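Wireless mouse pointer skips on glass desk

Posted by hollari_2766, 19 December 2018

I moved to a glass-topped desk in June and the pointer has been jumping ever since. It freezes for a second, then lands on the other side of the screen. New batteries made no difference. Do I need a different mouse or is there a setting?

Stojan Mladenović
Most optical mice can't track on clear glass. Put a sheet of plain paper under it first. If the skipping stops, the glass is the problem and any cheap pad will fix it.
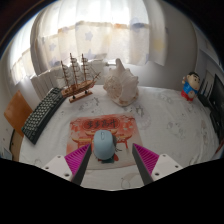

Distance to the receiver matters too. Mine was plugged into the back of a metal case and dropped out at 30 inches, so I ran a short USB extension up to the desktop. Any mouse can do this, whether it's a plain light blue one like the one in the photo or something expensive. Keep the receiver away from external drives as well.

Royer18
Had the same thing. Pad fixed it.

ternden
Check pointer speed in the control panel. Mine was set way too high and I blamed the mouse for 10 days. Also wipe the lens with a dry cotton swab.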